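Makton packing arm, two weeks in: can it wrap a parcel yet?

I have wanted a machine to do my packing for years, so when Gilmartin offered us a trial of the Makton bench arm I cleared a corner before anyone could change their mind. It folds cartons, it tapes them, it sticks the label on straight, and I'm delighted with all three. The big question was bubble wrap. That job is still done by hand on our floor, and I wanted to know for how much longer.

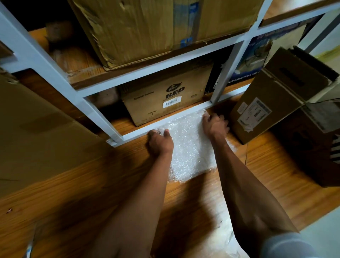 Drarirska Dispatch Team | Workshop Notes | 10 July 2025

Cartons first, as they're the fun part. We ran 281 of them through the Makton and it spoiled 11, nearly all from one batch with soft corners. Damián Cisneros set it up in a morning with the printed guide (clear, well drawn, no app needed!) and by lunch it was folding and taping faster than either of us. It's quiet too. You can hold a phone call beside it, which was never true of the old tape machine.

Labels were even better. It reads the carton height, comes down gently and presses from the middle out, and I didn't have to peel a single one off and start again. 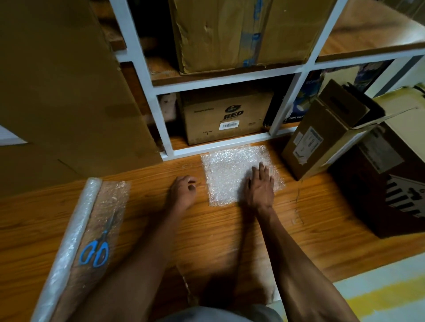

Wrap is where the Makton gets stuck, and I spent most of my second week on it. The arm expects the sheet to come off a feeder, at one width, under tension. Give it a loose piece and it grabs two layers, or one corner, or nothing. A person just puts a palm down with the fingers spread and smooths the sheet against the floor, and can feel straight away whether it's lying flat. The arm has a pressure reading at the tip but only at one point, so it pushes one ripple down and raises another. I tried slower speeds, wider pads and a strip of rubber Puspita Subramaniam cut for me. The rubber helped the most, and we got 14 good wraps out of a long afternoon. I was cheering by the end, but I wouldn't plan a shift on it.

Scissors are another matter altogether. The Makton has no cutter, and the one in the Hestell add-on kit only handles paper and thin film. Cutting stays with us.

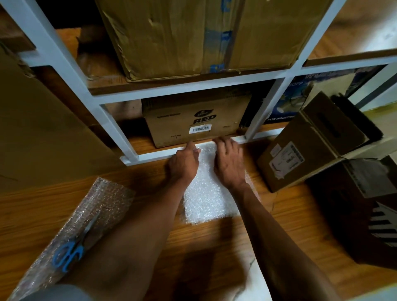 Flattening a sheet by hand in front of the shelves.

Should you get one? If you send out plenty of same-size cartons, yes, try it, and ask for the wide pads. If your day is odd shapes and loose wrap, wait for the new gripper Gilmartin says is due in January. I've already put our name down for it.

Setup: 5 out of 5
Cartons and labels: 5 out of 5
Wrapping: 2 out of 5, and climbing

Hywel Vaughan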